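Suler sim cell - README

Setup and upkeep notes for the simulated kitchen cell. Read before you touch the gripper config. Rough, will clean up later.

What this is

One arm, one two-finger gripper, one wrist camera, one kitchen. All simulated. The cell lives in the Suler repo, the kitchen assets come out of the Kunitley pack, and the episodes land in the Nukden store. If you're after the bench version with real hardware, that's Hovland, different README, different joint limits. Do not copy configs between the two.

Current release: 1860 episodes, pick and hold only. 106 of them are flagged bad_grasp and kept on purpose. Filter on the flag if you don't want them.

Getting it up

Pull the repo, pull the assets, run setup_cell. First run builds the texture cache and takes around 7 minutes, later runs are quick. If it hangs at "loading counter" the asset path is wrong. Check the trailing slash.

Start order matters:
physics server
arm controller
gripper controller
camera
logger last

Logger first and you get empty frames at the head of every episode. We lost most of an afternoon to that in January.

Gripper

Fingers are plain flat bars, parallel, no pads modeled. Contact is on the inner faces only. The housing has its own collision box and it is bigger than the mesh, so the arm will refuse some low approaches that look fine on screen. Leave it. Shrinking the box gave us fingers through the countertop.

Zero the fingers after every asset update:
open fully
close on nothing
read both finger positions
if they differ, run finger_zero and read again

Still differ after two tries, delete the controller cache and restart the gripper controller. Not the whole cell, just that.

Friction is set per object, not per finger. Spheres are the fussy ones. Too low and the ball squirts out the front, too high and it sticks to one finger on release. Values are in objects.yaml, please write a note next to anything you change.

Wrist camera

Fixed to the gripper body, looks out past the fingers. The housing shows along the bottom of the image and is supposed to. Don't crop it, the policy code uses it as a refernce. If the housing has shifted or gone missing after an update, the mount transform got reset. Reload wrist_mount and grab a test frame.

Check the test frame for:
both fingers in view
housing along the bottom edge
object not clipped by the near plane
textures loaded, no flat gray

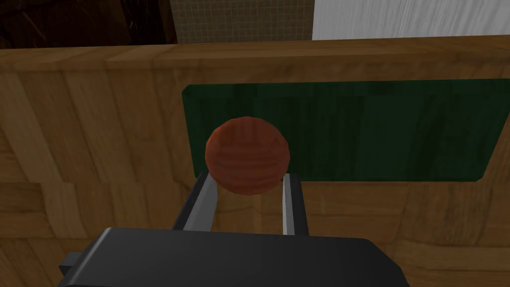 Near plane is set tight because held objects sit so close to the lens. Somebody will want to raise it for speed. Please don't, you start slicing the front off anything in the fingers.

Low-poly meshes are what we ship for the small objects. Facets on the balls are normal, not a loading fault. Smooth versions exist in Kunitley but the contact solver slows way down on them.

Episode contents

Each episode has wrist frames, joint positions, finger positions, gripper command, contact flags, object pose, and a one-line task string. Longest episode is 2430 steps. Anything that hits the step cap gets cut and tagged timeout.

Object pose is ground truth from the sim, no noise added. Add your own if you need it.

Known problems

Contact flag flickers when a ball rests high near the fingertips. Smooth it over a few steps before using it as a grasp signal.

Finger positions drift a little in long sessions. Restart the gripper controller between batches.

Light is from overhead and doesn't vary at all. A policy trained only on this will probably not like a different lamp. Randomized lighting is on the list.

Task strings have some inconsistant wording, "grab" and "pick up" mean the same thing.

Resets occasionaly spawn the object inside the cabinet front. Script catches it and re-rolls, you'll see "bad spawn" in the log. Fine unless it repeats, then check the spawn bounds.

Reporting stuff

Open an issue with the episode id, the log, and your objects.yaml. Issues with no log get closed. Config changes go through a branch, with a before and after test frame attached.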